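Clear bags on the Ulard cell: finger setup

tyra_hovland
Finally got the Ulard gripper working on clear bags and I'm dead chuffed! Black block fingers, camera on the tool looking out between them. The trick was zeroing the fingers after the camera was warm. I leave it on for 20 minutes, close the fingers, set zero, then open and check the gap against a feeler gauge. Before that my offset wandered all morning.

Lighting is still a fight, mind. PVC throws back every lamp in the room, and the overhead one is the worst.

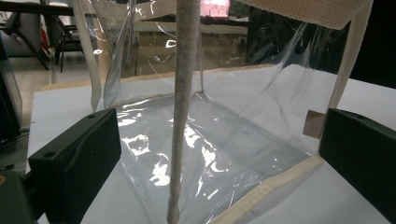 I've dropped exposure twice and I'm going to try a diffuser next. Anyone running one?

kobzar_b
Lovely stuff. Don't go lower on exposure though, you'll lose the fingertips, they're black as it is. Diffuser first.

tyra_hovland
Fair point, will put it back up a notch.

skusia12
Not sure I agree on the warm-up. Ours gets zeroed cold and we've done 391 cycles since August without touching it. I'd look for a loose finger screw.

Bohdan Ivanyshyn
Depends on the mount, surely? On the printed one the camera heats the bracket and it creeps. On the metal one I never saw it. Do check the screws every 400 cycles either way, and wipe the finger faces, film leaves them greasy.

skusia12
Printed mount, OK, I'll give you that. Still say screws.

tyra_hovland
Printed, yes! Checked the screws just now and the left one took a quarter turn, so you may both be right. Re-zeroing after lunch, will post the gaps.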